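Start | Anleitungen | Termine | Kontakt

Roboter-AG Čierny - Handbuch für die zweiarmige Station
Abschnitt 4: Greifübung mit Stiften und Flasche 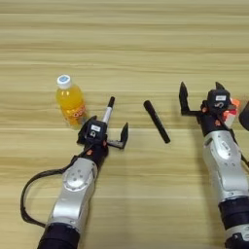 4.1 Tisch einrichten

1. Zwei Stifte und eine kleine Getränkeflasche in Reichweite beider Arme verteilen. Deckel zu. Ja, auch beim Orangengetränk.
2. Kabel in lockerer Schlaufe nach außen legen. Wer es spannt, lernt die Stecker nachzubestellen (Gevar, Teilenummer 887, Lieferzeit nach Laune).
3. Beide Greifer ganz öffnen.

Hinweis: Schmale Stifte zuerst greifen. Die Flasche verzeiht mehr, rollt aber weiter.

4.2 Erster Durchlauf

4. Programm »Cerkurdale« laden, Tempo auf Stufe 5. Stufe 11 gibt es auch - sie bleibt den Leuten vorbehalten, die hinterher wischen.
5. Immer nur einen Arm bewegen. Der andere wartet, was ihm leichter fällt als den meisten in der AG.
6. Stift anheben, kurz halten, ablegen.

ACHTUNG: Hände vom Tisch, solange die Motoren Strom haben. Not-Aus drücken, dann schimpfen.

Fehler bitte ins Heft eintragen, mit Uhrzeit. »Geht nicht« hat Derek Cheetham schon für den Wettbewerb in Bernelville nicht gelten lassen.

4 Kommentare | 11-mal geteilt

Stand: Juli 2022 | Kontakt | Nach oben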